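Last updated: 12 March 2018

Hallgate cell, gripper safety check after the dropped box
Checked by: Tianyou Dong
Arm: Ogura, running Anen grip control

Why we ran it: the gripper let go of a storage box in mid-lift on the evening shift. No one was hurt. Great call by the operator, who hit the stop right away and left everything where it landed!

1. Emergency stop
PASS. Pressed it 10 times at different points in the cycle and the arm froze every time. Really pleased with this one. The new button is so much easier to reach.

2. Finger pads and mounting screws
FAIL, fixed. One screw on the left finger had backed out 2 turns. Tightened and marked with paint pen, so anybody walking past can see if it moves again.

3. Light grip, paper goods
PASS. Seed packets are my favorite test because they crease if the fingers squeeze too hard. Held by the lower end, standing up, low force setting. No new creases on any of the packets we used.

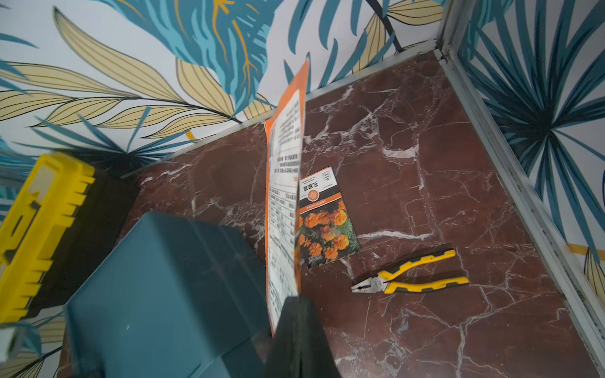
4. Hand tools in the work area
COMMENT. Pliers on the floor are fine as a pick item, but please write them on the item sheet. If they aren't on the sheet, we can't tell them from a tool someone left behind.

5. Firm grip, teal plastic
PASS WITH COMMENT. Same kind of job that failed. Grip force had been set back to the paper goods value after the December update, and the loose screw made it worse. Put it back to the hard plastic value and the lifts went beautifully. Look over the plastic for wear before each run: scuffed spots may slip sooner than clean ones.

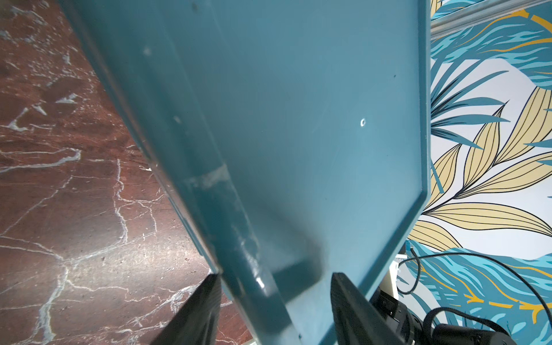
Item 5: teal panel between the fingers, scuff marks along the inner fold.

6. Cable slack at the wrist
PASS. Moved the wrist through its full range by hand with power off. No snags, no pinching. Check again at 1000 cycles.

7. Drop alarm
FAIL, open. Took around 4 seconds to sound, much too slow. Bivunon has the log and is looking at the sensor delay. Until they answer, low speed only and stay outside the marked line.

Next check: same list, after the alarm fix. Come along if you're free, it's a fun one to learn on!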